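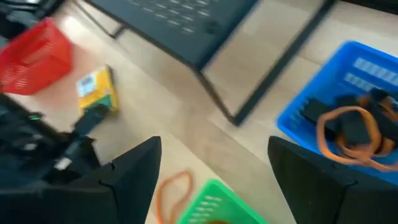 Collecting sorting examples: frequently asked questions
Arnham station, Sarantis project

What counts as one example?
A single recording, from the start signal to the stop signal. It holds the joint positions of both arms and the video from all cameras. The limit is 180 seconds. Longer recordings are dropped when the files are loaded.

Why are the wrist views kept when they blur?
The learning system has to work from the same views when it runs by itself. Blurred stretches stay in.

Which objects are used?
Small flexible items -- rubber bands and spiral coils -- with red, green and blue baskets. The mix on the table differs between recordings. 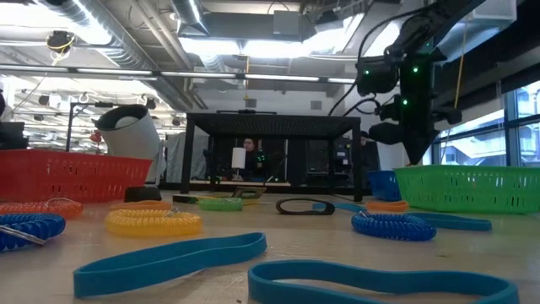

Side camera: coils and bands on the table, one gripper over the green basket.

Do the baskets have fixed positions?
No. Move at least one after every 20 recordings and note the change in Irkero. The black stand may stay where it is.

Should I stop if a band is dropped?
No. Pick it up with the arm and carry on. Mark the recording "recovered".

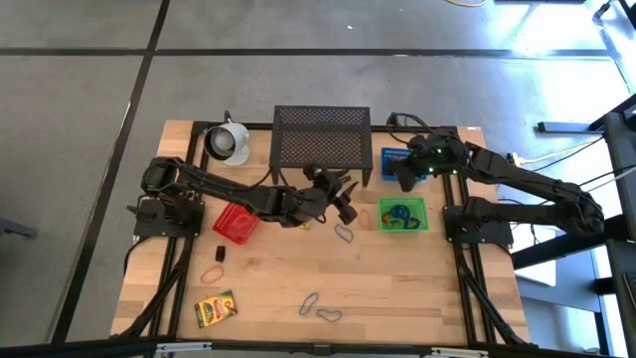

Both arms at the table, with bands in the green basket and on the wood.

How many examples are needed?
The target is 400 per task. The full set held 3,479 on 26 March 2018.

Who checks them?
Clotier reviews each batch before training. Rejected recordings are kept in a separate folder -- do not delete them.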